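Chapter 8
Headwear Construction: Panels, Seams and Ventilation

8.1 Scope of the chapter

Chapter 7 dealt with garments cut from a single fabric. Most headwear is not made this way. A sewn cap combines materials that differ in weight, stretch and recovery, and the joins between them carry most of the load when the cap is put on, adjusted and washed. This chapter covers the crown, the bill, the sweatband and the closure, in the order in which a small workroom would normally assemble them. Knitted toques and blocked felt hats are left to Chapter 9.

Students should already be able to calculate seam allowance on a curve (section 5.4) and to read a graded pattern. Metric measurements are used throughout. Where a Canadian supplier still quotes in inches, the conversion is given in the tables at the back of the book.

8.2 The crown

A crown is a dome approximated by flat pieces. Each piece, called a gore or panel, is widest at the base and narrows to the apex. Increasing the number of panels brings the finished shape closer to a true dome but adds seams, and seams add bulk at the point where they converge. The button at the apex covers this convergence. It is usually attached after the seams have been taped on the inside.

Grain direction is critical. The centre line of each gore should follow the lengthwise grain. If a panel is rotated during layout to save cloth, its two edges will stretch unequally at the machine and the crown will twist. The fault may not be visible until the cap has been laundered.

In the Rustesico production trial used as a case study in this chapter, 2,541 caps were inspected before packing. Of these, 153 were set aside for crown faults, and 38 of that group had at least one panel cut off grain. The remainder showed skipped stitches, misaligned apex seams or puckering beside the tape.

8.3 Mesh and solid panels in combination

Mesh is used in the side and rear panels to improve air exchange. Its open structure gives a needle less material to hold, so stitch length and seam allowance must be set for the mesh and not for the adjoining cloth. The usual practice is to place the mesh against the feed dogs, with the solid panel on top, and to bind the raw edges with cotton tape.

Colour matching between mesh and cloth is seldom exact, as the two accept dye differently. Many manufacturers avoid the problem by specifying a contrasting mesh. Lettering is then confined to the solid panels, where the ground is stable enough to accept embroidery or print.
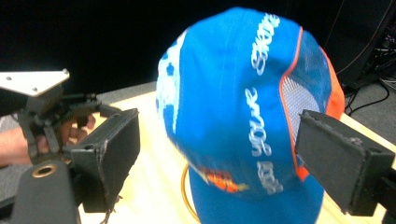 Tremblay objects that this treatment gives too much weight to ventilation, and that in most caps the sweatband governs comfort long before the mesh does. The objection has merit for close-fitting styles, and is taken up in section 8.6, where the Nivedico and Urside sweatband patterns are compared.

8.4 Terms used in this chapter

Apex: the point at which the crown seams meet.
Buckram: a stiffened open-weave cloth fused or sewn behind the front panels.
Gore: one tapered section of the crown.
Seam tape: a narrow woven strip covering the allowances on the inside of the crown.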